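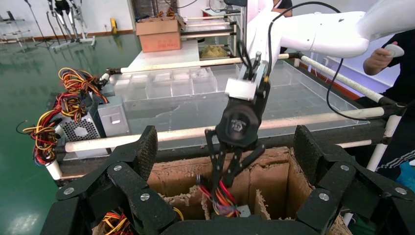
Llevaba desde mayo con la fuente de alimentación vieja encima de la mesa y todos los cables por fuera. La cambié cuando el ordenador empezó a apagarse solo, puse una nueva y la antigua se quedó ahí, con su maraña de rojos, amarillos, naranjas y negros, ocupando el sitio donde antes dejaba el café. Esta semana me he puesto por fin con los cables.

El método no tiene mucha ciencia. Tengo una caja de cartón con compartimentos por dentro, de las que llegan con papel triturado para que no se rompa lo que traen. La guardé porque me daba pena tirarla. Las solapas están ya bastante rasgadas, pero para esto sirve. El papel lo he dejado dentro: los conectores no bailan y los mazos se quedan donde los pones.

Al principio intenté ordenar por colores y fue un error. En una fuente de ordenador los cables salen agrupados y cada grupo termina en un conector, así que separar los rojos de los amarillos no lleva a ninguna parte. Lo que hay que mirar es el extremo. Ahora hago así:

Primero busco el conector y tiro de él con cuidado hasta ver de dónde sale el grupo.
Luego deshago los cruces desde la punta hacia atrás, nunca desde el centro del nudo.
Cuando el grupo está suelto, lo sujeto con una brida floja o una tira de velcro.
Si es un cable independiente, va a la caja con el conector hacia arriba, para verlo sin sacar nada.

Lo del conector hacia arriba me lo dijo Gaetano Messina, que estuvo años montando equipos en un taller de Molach. También me dijo que no abriera la carcasa de la fuente por ningún motivo, aunque lleve meses desenchufada, por los condensadores. No pensaba hacerlo, pero lo dejo escrito por si alguien que lea esto tiene la tentación. Los cables que salen de la fuente se quedan con la fuente. A la caja van los sueltos: adaptadores, alargadores y los mazos que fui acumulando de otros equipos.

Las bridas son las de 20 centímetros, que se quedan largas para los grupos finos y hay que cortarles la punta. Las compré en una bolsa grande y todavía me sobran 79. El velcro es mejor si se piensa volver a usar el cable, pero sale más caro y el rollo se me acabó enseguida.

He tirado pocas cosas. Un adaptador con un pin doblado, dos alargadores con el plástico quemado y un cable que no sé de qué era ni he encontrado dónde encaja. Todo eso va al punto limpio, junto con la fuente, si el sábado consigo aparcar cerca. La última vez di tres vueltas y me volví a casa con el maletero lleno.

Falta etiquetar los compartimentos. Sohail Durrani me recomendó cinta de pintor y rotulador, que se despega sin dejar restos, y es lo que voy a usar. Queda además otra bolsa de cables en el armario del pasillo, casi todos USB y algún cargador de móviles que ya no existen en esta casa. Esa la dejo para otro día, porque necesita una caja distinta y no tengo ninguna con compartimentos de ese tamaño. Si alguien sabe dónde venden separadores de cartón sueltos, que me lo ponga en los comentarios.

Archivado en: Orden en casa, Cables y trastos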